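Our collection protocol at Setovdale has now reached its third revision, and I would like to set down on this blog the considerations that shaped it. The program's purpose is to gather examples of ordinary sorting from which a control policy may be learned. An operator guides two arms through a task, and each attempt is stored with its joint readings, its camera streams and a written instruction. An attempt of this kind is called an episode.

The present task concerns lidded jars and colored bins. The operator is given a sentence naming a jar and a destination, and is expected to carry it out at an even pace, without rehearsal. Vilmos Csizmadia, who drafted the first protocol, permitted operators to practice each sentence beforehand. The resulting episodes were smooth and very much alike, and the policy trained on them had little idea what to do when an approach began from an unusual angle. Rehearsal was withdrawn in the second revision.

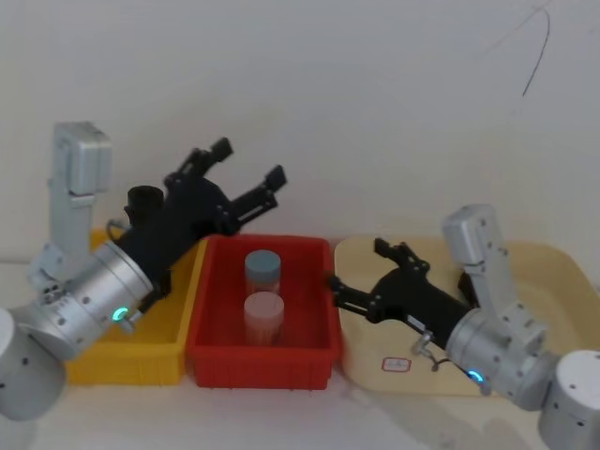

*Both grippers open at the red bin, with two jars inside.*

The division of labor between the arms remains a matter of discussion. Solange Portela holds that the operator should choose freely which arm takes a given jar. Luana Furtado would prefer a fixed rule, under which the nearer arm always acts. I have sided with Solange for the present, on the condition that the choice be recorded in the episode notes. When a jar stands close to the middle of the table, either answer is reasonable, and the data ought to reflect that.

Lids have proved more troublesome than bins. Under the first protocol the written instruction identified a jar by the color of its lid, and annotators disagreed over the paler ones. One person's white was another person's pink. Instructions now refer to position where the color is open to dispute, and the annotator may mark a sentence as ambiguous without rejecting the episode.

In the most recent session the team recorded 59 episodes, of which 44 were accepted at first review. Ismael Vasconcelos reviewed the remainder a second time. Most had been set aside for long pauses, and I have asked that these be kept under a separate label. A pause before a grasp may be of use to whoever studies hesitation later.
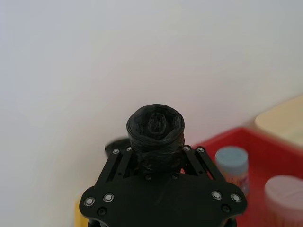
Vol. 2, No. 3

The wrist views deserve more attention than they received in the earlier revisions. A gripper's own linkage occupies a good part of such a view, and a jar can be lost behind it as the fingers approach. Gleice Pacheco has proposed that reviewers watch the head and wrist streams side by side before ruling on any grasp. The proposal doubles the viewing time, but it has been adopted.

The full protocol, together with the annotation guide, will be deposited in the Meireles archive in June. Corrections to the second revision should still be sent to Gleice.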